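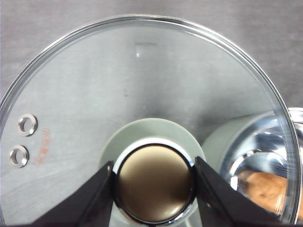 ## 2/4/18, wrist camera, glass lid trials

Today I worked again on the grasp check for the lid. The question from Declan was simple: can the wrist camera alone tell us that the fingers are at the knob, without the depth sensor? Depth on clear glass is still very bad. It reads the metal surface under the lid as if the glass is not there, so the planner believes the knob is floating.

The method is the one we call Fonis in the code. It does not look at the glass at all. It looks for two things only:

- the arc of the steel rim, fitted as part of an ellipse
- the chrome ring of the knob, low in the image between the two fingers

From the rim arc we get the center of the lid, and from the ring we get the knob. If both agree, the grasp is accepted and the arm may lift.

I made 46 trials with the same lid. In 9 of them the check refused a grasp which I judged good by eye. In 2 it accepted a grasp which was bad, with one finger too high on the ring. The second kind is the one that worries me.

Notes on the refused ones:

- The ring has strong white highlights on its upper curve and is darker on the lower side. The edge detector sometimes takes the highlight as the edge, and the knob comes out too small.
- The shiny cylindrical thing at the right side is a problem. The rim passes over it and the reflections give many short curved edges, and the fit goes to the wrong arc. When I masked the right third of the image, 3 of the refused trials passed with no other change.
- The steam vent holes on the left are also round and shiny, but they are small and the size limit removes them. No trouble from there.

I tried to use the orange-red print on the glass for finding the rotation of the lid. It is a little blurred at this distance and I could not get a stable result. For lifting we do not need rotation, so I leave it.

Malcolm asked if we should put matte tape on the knob, as the Altberg people do. I prefer not. Then we measure the tape and we learn little about the lid.

To do:

1. Fit the rim only from the left and top part of the arc.
2. Use the outer edge of the dark brown knob top as a second measure, it is less shiny than the chrome.
3. Save the finger width with every trial. I forgot this today, so the two bad cases cannot be compared with the motor reading.
4. Ask Declan for the old November logs before changing the threshold.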